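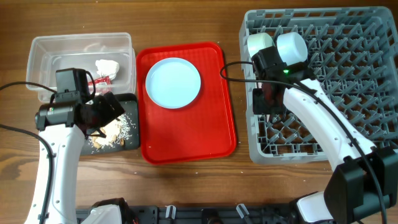

## Re: [Clastwood allotments] slugs, beer and what to do about the beans

> I've lost the whole first sowing of runner beans again. Is it worth trying beer traps, or is there something better? I don't want to use pellets because of the hedgehogs.

Oh, I do feel for you! I lost mine in the same wet spell (and the lettuces, and one very promising courgette). I'm on the bottom row by the Moges ditch, so I get the worst of it.

Beer traps sort of work. Mine filled up nicely but the beans still got eaten, and I think all I did was invite the neighbours' slugs over for a drink. What has made a difference is starting the beans in tall pots at home and not planting them out until they're well past knee high – the slugs seem to lose interest once the stems toughen up.

I also go round with a torch after 10pm, which sounds mad, but I picked off 236 in one go and slept very well afterwards.

Nematodes are good too if you can stand the price. I got a pack from Premano that does 50 square metres, so two or three plots could easily share one. Water it in well and keep the soil damp for a fortnight.

It isn't too late to sow again, by the way. I've got spare seed, a variety called Nadotar, and it was still cropping in October last year. Shall I leave you a handful in the shed?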